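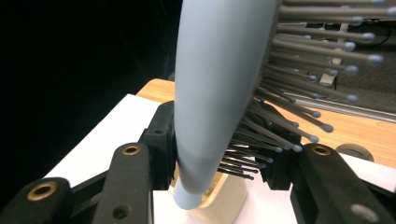 Gripper loses its hold when the handle goes into the pot

Posted by Maksym Sirko

Hello all, I've been building a hand-held gripper at the kitchen end of our shared workshop since April, and I'm very fond of it, but one job has me beaten. I want it to lower things upright into a holder and let go cleanly. Pens are fine. With a hairbrush, the handle twists just as the tip goes in, and the heavy end swings round. The one I'm practising with has a smooth, pale blue handle that narrows and then widens again towards the rounded end, so perhaps I'm closing on the wrong bit? The fingers are 68 mm long, black, with brass rings set into them. I've logged 263 tries and 206 went in. The rest twisted. Any thoughts very welcome, I've run out of my own!

Vasylyna Panasiuk

What a lovely project, and your score is better than my first one was! I'd look at where you grip before you touch the motor. On a tapered handle, flat blocks only meet it along a thin line, so it can roll between them however hard you squeeze. I cut a shallow V into mine and glued in 2 mm of soft rubber - an old bicycle inner tube does nicely - and most of the twisting went away. Try holding it higher too, nearer the head, where the weight is. You'll have to come in from further up, but the tip tends to find its own way down. Do let us know how you get on.

Onyshchenko

Had this on my Pulari build. Squeeze harder.

Maksym Sirko

Thank you both! Squeezing harder made it worse on mine, I'm afraid, but I've got an inner tube in the shed and will cut it up tonight.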